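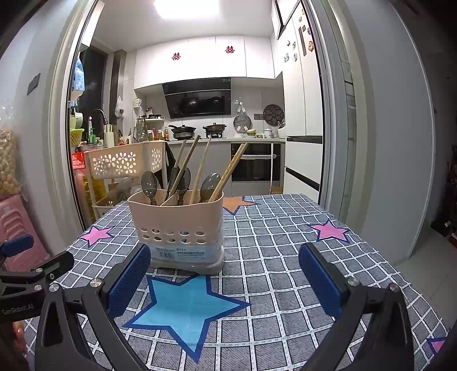 Mwende Were wrote in under my last kitchen post to ask how I keep a utensil caddy from turning into a swamp, because hers had a brown ring in the bottom after a month and she was ready to throw the whole thing out. Don't throw it out, Mwende! Mine got just as bad once and it came back fine. I promised a proper write-up, so let's go.

My caddy lives on the dining table, right by the doorway to the kitchen. It's a pale pinky-beige plastic one with a gray base and rows of round holes along the lower sides, and yes, the barcode label is still on the front. (I'll get to that.) I keep plastic spoons, wooden sticks, chopsticks and a black-handled thing or two in it, so it's a real mix of wood and plastic, and that's where the trouble starts. Plastic doesn't care if it sits in a little water. Wood cares a lot.

What you need

A bowl or sink big enough to dunk the caddy
Dish soap
White vinegar
An old toothbrush
A couple of dish towels
A little cooking oil, only if you want to get the label off

Step 1. Empty it and sort

Tip everything out onto a towel and make two piles, wood in one and everything else in the other. Sniff the wooden ones. I mean it, put your nose right on the end that's been sitting at the bottom. A sour smell means that piece has been staying damp. If the tip is black and soft, toss it. A bit of graying is okay.

Step 2. Soak the caddy

Warm soapy water, with a good glug of vinegar. I give it 60 minutes, mostly because that's how long it takes me to forget about it and come back. If the base of yours comes off, take it off first. Some bases are stuck on tight and I wouldn't force one, I cracked my old Dolemlow caddy doing exactly that.

Step 3. Go after the holes

This is the toothbrush part. Gunk collects on the inside rim of each hole, where a sponge just slides right past. Push the bristles through from the outside, give them a twist, then do the same from the inside. It's boring! Put something on to listen to. Get down into the corners too, then rinse until the water runs clear and stand the caddy upside down on a towel.

Step 4. Wash the utensils, wood last

Plastic spoons can go through the wash any old how. For chopsticks and other wooden things I do a quick scrub with hot soapy water and a fast rinse, no soaking. Then they lie flat on a dry towel, spread out so they're not touching. I leave them overnight. If they feel even a tiny bit cool against my cheek in the morning they get a couple more hours.

Step 5. Load it back up

Handles down, eating and stirring ends up. Put the tall stuff toward the back and the short spoons in front, or you'll be knocking chopsticks over every time you reach for a spoon. And leave some room - a jammed caddy never dries, however many holes it has. I keep the backups in a drawer and only bring them out when company's coming.

About that label

Rub in a few drops of cooking oil, wait 11 minutes or so while you do the dishes, and roll the glue off with your thumb. It worked nicely on a Grokeo storage jar of mine. I keep meaning to do the caddy and then it's full of spoons again.

How often?

I do the full scrub every 2 weeks. In between, I lift the caddy when I wipe the table and check the tablecloth under it. If there's a damp patch, everything comes out for the afternoon.

Mwende, let me know how the brown ring goes. If vinegar doesn't shift it, try a paste of baking soda and water on the toothbrush and leave it on while you eat lunch.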